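Tirkov Desktop Drive Notes: data card

Version 2, revised in June. Maintained by Desmond Tran.

What is in it

Tirkov is a table of 172 used hard drives pulled from office desktops, with the health report each drive gave about itself and the result of a full read test. There is one row per drive. The drives came from two resellers, Bastgate and Fitzgerald, and neither would say how they picked them. Treat any claim about "typical" office drives with suspicion, including claims made by earlier versions of this card.

Version 1 said the self-reported health status was "a strong guide" to failure. I have taken that out. Of the 172 drives, 62 had at least one unreadable sector, and 114 reported themselves as fine. Those two groups overlap more than the sellers of health-check software would like.
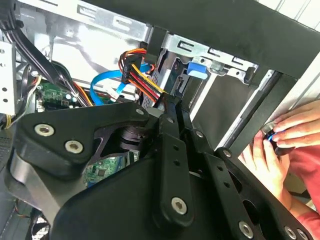 Can I use the table to predict when a drive will fail?
Each drive was tested once, over a single pass, so there is no record of decline to learn from. Anyone who gets a failure date out of this has put it there themselves.

Columns

drive_id: our own number. Serial numbers were removed.
capacity_gb: as printed on the label. A drive sold as one terabyte is entered as 1000, whatever your operating system thinks.
hours_on: the drive's own counter. Some counters can be reset, and I have no way to tell which ones were.
status: pass or fail, as reported by the drive.
bad_sectors: found by the read test. Blank means the test did not finish. Blank does not mean zero, and please stop filling it with zero.
source: B or F, for the reseller.
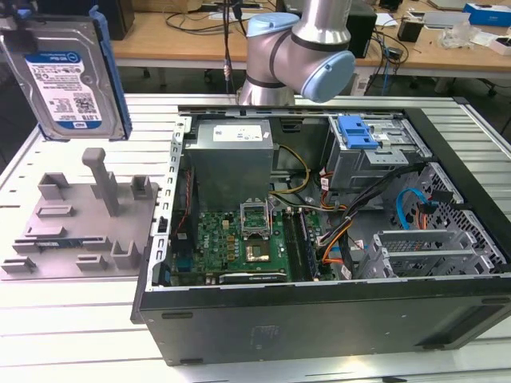
Known problems

The hours_on values for source F bunch up suspiciously near round numbers. Fitzgerald says this is chance. I left the values alone and would not build anything on them.

The read test was run with Illex, our own script, which gives up on a sector after three tries. A more patient tool would probably report fewer bad sectors. A colder room might too, but temperature was not logged in version 1 and was logged badly in version 2, so that column is gone.

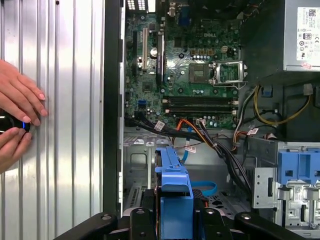
Fig. 3. Dell desktop with the side open and the CPU socket empty.

What not to do with it

Do not rank brands. The brand column was dropped after version 1 because people made charts from groups of four drives. Do not quote the failure share as a rate for the wider market.

Corrections are welcome if they come with the drive_id and the raw log. Corrections that come with a hunch will be read eventually.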